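Cuaderno de taller, miércoles 12 de febrero
Tema: silicona de colada para juntas, comparación de curados

Sigo con la formulación que quedó a medias en diciembre. Base Otau, catalizador de estaño al 3 %, sin carga. La duda es si la contracción que vimos en el lote viejo viene del catalizador o de haber desmoldado antes de tiempo. El bote de Otau estaba abierto desde entonces; lo he agitado y no hay sedimento visible, pero anoto la circunstancia por si luego los valores se dispersan.

Mezcla a mano, espátula plana, vasos de un solo uso. Desgasificado en la campana Kováčik, dos ciclos. En el primero la masa subió casi hasta el borde del vaso, así que en el segundo abrí la válvula antes y dejé que bajara sola. Quedan burbujas finas pegadas a la pared; en el centro, ninguna a simple vista.

Colada en molde de dos piezas, con el bebedero por la cara plana. Desmoldeante Trullthorpe en capa única. La vez anterior dimos capa doble y la superficie salió con marcas de brocha, sobre todo en el canto interior, donde se acumula.

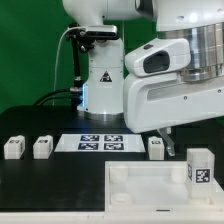 Tiempo hasta pérdida de pegajosidad: 90 min. La ficha da un valor menor, pero está referida a una temperatura de laboratorio más alta que la nuestra. No he corregido nada por ese motivo. Si alguien repite el ensayo, que apunte la temperatura al empezar y al terminar, porque la mía solo está tomada al empezar y no sirve de mucho.

Desmoldeo. Las tres primeras piezas salieron limpias. En la cuarta se rasgó la rebaba junto al bebedero y se llevó un poco de material del canto; la aparto para dureza y no la uso en dimensiones. La quinta, correcta.

Dureza Shore A: lecturas estables salvo en la pieza rasgada, donde el palpador cae demasiado cerca del borde. Con esa sección no hay espesor para medir según norma. Habría que colar una pastilla aparte del mismo vaso. Pendiente.
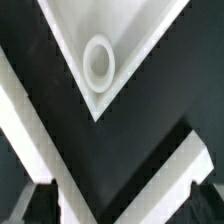 Anillo blanco apoyado contra el borde de la bandeja.

Dimensiones. El diámetro exterior lo mido con el proyector de perfiles; con calibre la silicona cede y cada operario obtiene un número distinto. El interior, con tampones. Conviene espolvorear talco en el tampón, muy poco, y soplar el exceso. Sin talco el anillo se arrastra y la lectura sale alta.

La contracción a primera hora es inferior a la del lote de diciembre. Eso apunta al desmoldeo prematuro, pero falta el dato tras reposo y no cierro nada todavía. La condensación con estaño sigue soltando alcohol durante días, y parte de la contracción llega entonces.

Para el aceite he preparado los frascos con Nostberg mineral, a temperatura ambiente. Pesada inicial en seco, pesada final tras escurrir sobre papel sin frotar. La otra vez se frotaron unas muestras sí y otras no, y hubo que tirar la tabla entera.

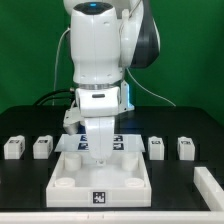 Bandeja cuadrada blanca sobre la mesa negra, fondo verde.

Pendiente:
- colar pastilla para Shore A
- repetir diámetros tras reposo
- pedir catalizador, queda para una mezcla
- rotular los frascos de aceite por el lateral; en la tapa se borra
- revisar la junta de la campana, pierde vacío despacio con la bomba parada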